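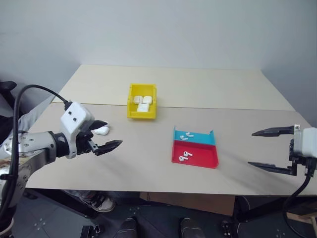
Fig. 4. Earbud cases in a yellow bin, with the two-part tray nearby.

4. Pairing your earbuds with the Planik hub

I wrote this section after setting up my third Planik, so you get the benefit of my mistakes (there were plenty!). Have the Takham app open on your phone before you begin.

1. Plug in the hub and wait for the ring to turn solid blue. Mine takes 30 seconds, sometimes longer after an update.

2. Put both earbuds in their case, leave the lid open, and hold the case button for 12 seconds.

3. In the app, tap Add Listener and pick your earbuds from the list. They show up under a number, so mine were "Listener 222" until I renamed them.

4. Type in a name and tap Save. You'll hear two short beeps in the left ear.

Note: If you're pairing more than one set, finish the first one and close its lid before opening the next. I once had two open together and ended up with the kitchen radio in one ear and a podcast in the other.

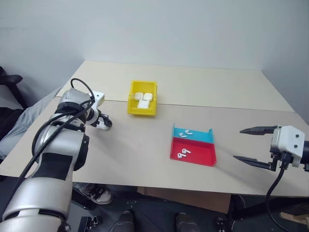 Fig. 5. Three white cases kept together in one bin.

5. Naming and storing several sets

White cases all look alike to me, so I put a sticker on the bottom of each one -- my friend Sulastri Ngau uses nail polish and it lasts much better.

1. Write the app name on the sticker.
2. Stick it clear of the charging port.
3. Charge each case fully before you put it away.

Caution: Start with the volume low the first time you listen. The hub doesn't remember your old phone setting, and mine came on LOUD.

To remove a set, hold its name in the list and tap Forget.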